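4. Findings: watching the reunion episodes of Jindora

4.1 Who watched, and with whom

The survey was answered by 98 regular viewers of Jindora, all of them living in Rendholm or in the villages towards Vuradwood. We had expected most of them to watch alone, as earlier work on dating programmes has tended to describe the lone viewer with a phone in hand. In our sample 54 said they usually watched with at least one other person in the room. This was most often a sister, a partner or a grown-up child, and the arrangement was often older than the programme itself. Several had watched talent contests with the same person in the same seats years earlier.

Watching together changed what was said about the couples. People who watched in company told us they were quicker to pass judgement while an episode was on and slower to do so afterwards. One woman said that she and her daughter "shout at him all evening and then feel sorry for him in the kitchen". Those who watched alone described the opposite order. They kept their opinion to themselves during the broadcast, read what others had written, and came to a firmer view by bedtime.

The room mattered as well. The main television was often given over to sport on the night of broadcast, and Jindora was then watched in a bedroom, on a tablet or a laptop. Respondents who did this spoke of the programme as something of their own. They were also more likely to pause it, go back over a quarrel and watch it a second time before deciding who had started it.

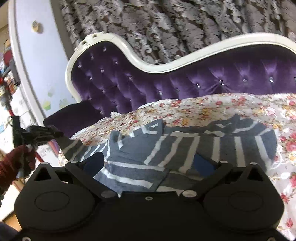

4.2 Talk about the separation

The separation of the programme's longest-running couple was announced in February, before the reunion episodes were shown. Viewers therefore knew how the story ended while they were still watching it. We collected 431 posts from the discussion board Ko, covering the nights on which the reunion was broadcast, and sorted them by what the writer was trying to explain.

The largest group of posts looked backwards. Writers returned to early episodes and picked out moments that now seemed to be warnings: a silence at dinner, a joke about money, a wedding guest who did not stay for the meal. Few of these moments had drawn any comment when they were first shown. A smaller group dealt with the editing, and argued that the warnings had been placed there by the producers once the ending was known. The two groups seldom answered each other directly, although the same people sometimes wrote in both.

A third kind of post made claims about the state of mind of one or other partner. These were often put as questions, which allowed the writer to raise a serious matter without standing by it. Replies were divided. Some added further clips as support, while others asked for the subject to be dropped on the grounds that an edited programme could not show such a thing. Moderators removed several threads, and we did not try to recover them. Our account of this kind of talk is therefore likely to understate how much of it there was.

In the survey, viewers were more careful. Asked why the marriage had failed, most gave ordinary reasons such as distance, debt or family pressure, and many said they did not know. We take this as a difference of setting. A post on Ko is written quickly and for an audience that already knows the episode, whereas a survey answer is written for strangers.

4.3 Home life and belief in the couples

Respondents were also asked what made a couple seem real to them. Grand gestures were rarely mentioned. They spoke of laundry on a chair, arguments over the heating and who slept on which side of the bed. Scenes filmed in hotels were widely distrusted, and scenes filmed in a kitchen or bedroom were trusted even by people who knew that lights and a crew must have been present.
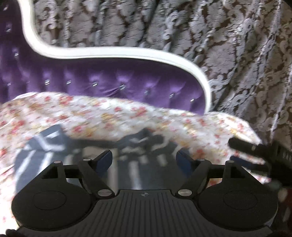 Figure 1. Bedroom interior with a purple buttoned headboard in a white surround, a flowered bedspread and a lace curtain.

This trust was tied to taste. Viewers compared the couple's furnishings with their own, at times unkindly, and used them to place the couple by age and income. A room that looked too new was read as borrowed - "nobody lives in that", as one respondent wrote of the flat used in the second series. A room with strong colours or older furniture was more often accepted as belonging to the people in it, whether or not the respondent liked it.

We did not ask respondents to rate particular rooms, and the point came up in open answers only. It may be stronger among those who watch in company, where remarks about curtains and cushions were said to fill the slower parts of an episode.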